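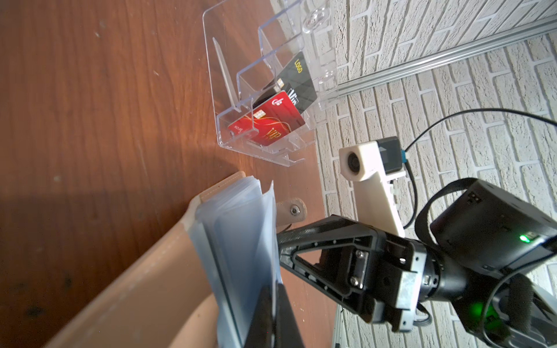
Can a parish council stop me finishing my three minutes?

Posted by Sekar Lumenta, 26 Dec 2022

I went to our parish council meeting to speak in the public session about the closure of the footpath behind Cornico Road. The agenda says each speaker gets three minutes. I had got through perhaps half of what I'd written when the chairman told me my comments were "not relevant to the business of the meeting" and asked me to sit down. I carried on, because the footpath was on the agenda as item 6. He then asked the clerk to note that I was being disruptive and said I would have to leave if I didn't stop.

I did stop, but I'm annoyed about it. I wasn't shouting or swearing. I did mention that one councillor's land backs on to the path, and I think that's what he didn't like. Is he allowed to do this? And can I get the minutes changed so they don't call me disruptive?

Jurnurside

Short version – he can probably stop you, but he should have had a better reason.

The public can attend parish council meetings in England, but there isn't a general right to speak at them. The right to speak comes from the council's own standing orders, so the first thing to do is read those. They should be on the council's website, or the clerk can send you a copy. Look for the part headed "public participation" or similar. Most limit you to items on the agenda and say the chairman directs the order of speaking.

If the footpath was item 6 then your subject was in order. What often causes trouble is naming a councillor. Many chairmen will cut in at that point and say complaints about members have to go to the monitoring officer at the district or borough council. If you think the councillor should have declared an interest, that is where to send it. Look up their entry in the register of interests first. Ours is on the district website, and it took me a while to find.

On being made to leave, standing orders usually say the chairman has to ask the person to stop, and if they don't, the council votes on whether to exclude them. It isn't normally for the chairman alone. As you sat down it never got that far.

The minutes are approved at the next meeting. You can't vote on them, but you can write to the clerk beforehand and say which words you think are wrong. Keep it to a few lines. Minutes are meant to record decisions, so a comment about your behaviour may not belong there anyway.

Kindley

Same thing happened to me in July over the bus shelter. Waste of time arguing with them, they close ranks. Stand for election is my advice.

Hämmerli

Agree with Jurnurside about the monitoring officer. Also, you are allowed to record the open part of the meeting, sound or video. It's polite to tell the clerk first. I write my piece out now and keep it under 405 words, then give a copy to the clerk so there is no argument over what I said. If they stop you again, send the rest in by email and ask for it to be passed to all members before the item is decided.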